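Minutes of the office and storage meeting, Veltholm, second floor
Held on 2021-02-14
Chair: Reet Siliņa
Minutes: written by the Skendonine side, checked by the chair
Next meeting: after the new shelf labels are delivered

1. Minutes of the last meeting

The minutes from November were read and accepted with one correction. Under item 4 it was written that the low cabinets belong to Navickas. They belong to the house, and Navickas only uses the left part. The chair asked that this be written clearly, as the same mistake was also in the minutes before.

2. Filing cabinets in the open office

Reet Siliņa reported on the low wooden cabinets which stand at the end of the desk rows. In November it was decided that each firm takes out its own old papers before the end of the year. Skendonine has done this. Navickas has done it in part. Grindetti asked for more time and got it, until the next meeting.

The chair reminded everybody of the rule for putting papers in. Binders lie flat, with the label up. Plastic file folders also go on the shelf and do not stay on the desks overnight. The person who opens a cabinet closes both doors afterwards. There were complaints that people walk into open doors when they come around the corner with a cup in the hand.
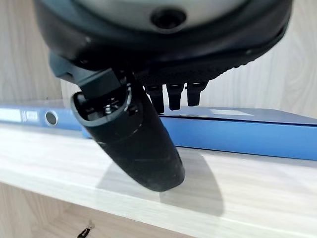
The question of loose papers was also discussed. Navickas has the habit to put single sheets on the shelf between the folders, and later it is not possible to know which contract they are from. It was agreed that single sheets go in a folder first, also when it is only one sheet. Navickas accepted this but wished to note that the folders in the supply room are often finished. The chair will order 14 new folders and will look at the stock again at the next meeting.

Decision: papers older than the current lease are moved to the archive in the basement. Each firm writes its own list of what is moved. The lists are sent to the chair by e-mail and not left on her chair.

3. Labels

At the moment there are several kinds of labels in use, and the colors do not mean the same thing for each firm. For Skendonine a yellow sticker means that the folder is to be checked. For Grindetti it means that the folder is finished. This has already led to one folder being put away too early, and it took a whole afternoon to find it.

Proposal from the chair: a white label with the name of the content on every folder and binder, and a yellow sticker only for "to be checked". Grindetti asked if the old stickers must be taken off. Answer: yes, but only when the folder is used next time.

The proposal was accepted. Grindetti voted against, but will follow it.

4. Costs

The offer for repair of the cabinet locks and adjustment of the hinges is 3000. A second offer, without the locks, is 2000. Skendonine prefers the cheaper offer and thinks that the locks are not used so much. Navickas keeps personnel papers and needs a cabinet which can be locked. After some discussion it was agreed to take the first offer. The cost is divided by three in equal parts.

The chair will ask the workshop to come in the morning, before the desks are occupied.

5. Desks and cables

The long white desks with the fabric partitions were discussed. The cables on top of the desk are still not tidy. In November it was agreed to lead them down through the opening in the desk, and this is not done everywhere. The router stays where it is until the new contract for the internet starts. Please do not move it to get more space for papers.

Chairs are to be pushed under the desk at the end of the day, so that the cleaning firm can reach the carpet. Empty bottles are taken to the kitchen by the person who drank from them. 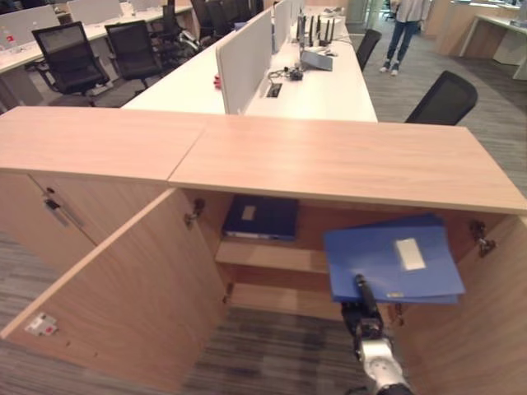
Page last changed: 2 days after the meeting, by R. Siliņa (item 4 corrected)

6. Top of the cabinets

Grindetti asked if a printer can be placed on top of the low cabinets. The chair is against it. The top is made of two panels, and she does not know how much weight they can carry. She also wants to keep this place free for sorting folders before they go in. It was agreed to ask the workshop about the weight when they come for the locks. Until then no printer.

7. Other matters

The key list is not complete. Each firm sends the names of the persons who have a cabinet key. Lost keys must be told to the chair on the same day.

Skendonine asked again about the heating near the windows. The house owner has not answered. The chair will write one more time.

8. Tasks

Reet Siliņa: folders, workshop, letter to the house owner
Navickas: rest of the old papers, single sheets into folders
Grindetti: old papers, list for the archive
Skendonine: cables on the long desk
All: names for the key list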